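Forum > Around the House > Desks & Cables

Keeping short cords neat on a slick marble top?

I love my glossy marble-look table, but little gadgets slide all over it! I have a round black puck with a thin cord and a white one with a slot in the top.

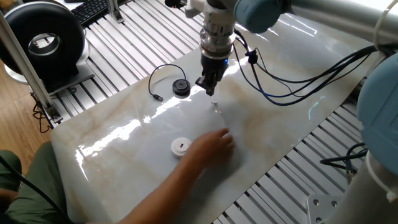 Baltasar Peñalver

Coil first, place second! Make one wide loop, lay it flat, then set the puck down. I've done my whole desk this way and love it.

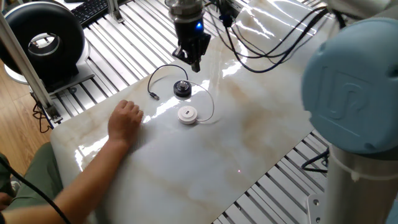 Thaís Sampaio: loops are great, but put a dot of putty under each puck too. Mine stayed put all August!

Keep the plug end near you, where your fingers can reach it.

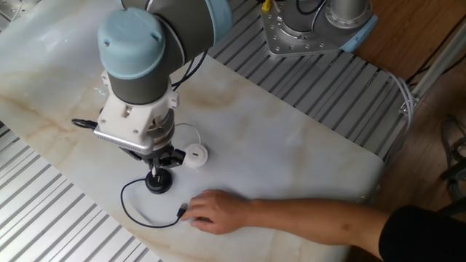

Then leave a bit of slack so nothing tugs.

Comments

Wever: Trying the putty tonight!

Zeltine: Does it stain?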